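Goltside shape-sorter work, progress report to Masilela
Prepared by Zhenhua Lu, 3/28/26

1. Status of the board and pieces
The green board remains in use as the base for all placement work. Star, pentagon and tall rectangular pieces share one color, so sorting by color alone is not possible within that group.

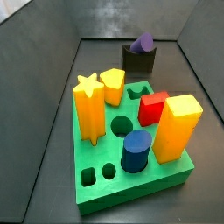 Hole fit was reviewed against the January notes. Pieces that stand in the board may still lean, and the scoring sheet now treats lean and seating as separate entries.

The purple cylinder is logged separately when it is on the floor — its resting position is entered before each attempt.
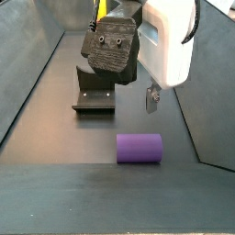

The log holds 2,519 attempts, of which 13 were set aside for incomplete entries. Cylinders are entered by color, with a note on whether they stand or lie.

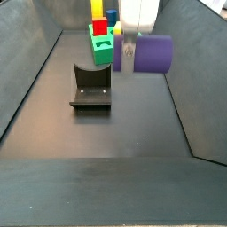
2. Work remaining
Two tasks carry over: a check of the hole edges for wear, and a revised lean scale.
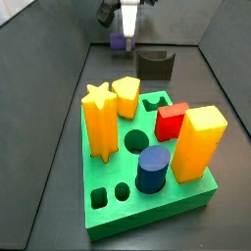

The lean scale will have seven steps. Pravik has the draft and will return comments before the next report.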